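Trekasora 2 drops the fixed camera calibration step

Suvora has released version 2 of Trekasora, its software for turning hand-held gripper recordings into training data for robot arms. The update, out in March, changes how the program works out where the gripper is in space and how far its fingers are open.

Earlier versions needed a printed calibration board at the start of every session. The user had to hold the gripper over the board and wait for a confirmation before recording anything. If the camera was bumped later on, the session had to be calibrated again or thrown out.

Version 2 estimates the camera position from the recording itself. It tracks small details in the surroundings, such as wood grain, scratches and table edges, and combines them with motion sensor readings. The printed board is still supported, and Suvora recommends it for rooms with very plain walls and work surfaces.

Finger tracking has also been rewritten. The old method looked for printed markers on each finger and lost them in poor light or when a hand or object got in the way. The new one fits a simple outline of both fingers to every image and reports the gap between them, along with a confidence score. Recordings with a low score are set aside for review and do not go into the training set unless a user approves them.

Suvora tested the release on 166 recordings made at its own benches and at Visser, a parts supplier that has used Trekasora for sorting and packing work. The company says the new version produced a usable path for all but nine of them. Most of the failures involved fast turns of the wrist, where the images blurred and the motion sensor readings drifted.

Processing is slower than before. A recording that took one minute in the previous version now takes close to three on the same computer. Suvora says a faster mode is in the works but has not given a date for it.

The planning side sees smaller changes. Paths exported from Trekasora can now be checked against an arm's joint limits before they are sent to the controller, and moves the arm cannot make are marked on the timeline. Support for Millent controllers is included for the first time. Users with other controllers can keep using the existing plain file export.
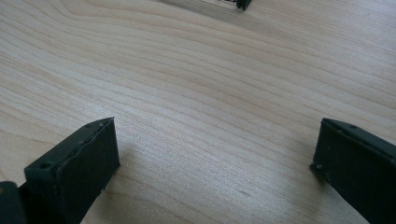

Gripper fingers open over a wooden tabletop. Trekasora 2 estimates the gap between them in every image.

The license costs $595 a year for a single workstation, the same price as before. Current customers get the update at no charge. A free version limited to 100 recordings is available for schools and hobby users.

Projects made in version 1 will open in version 2 but have to be processed again to use the new tracking. Suvora advises keeping a copy of the old project files, as they cannot be saved back to the earlier format.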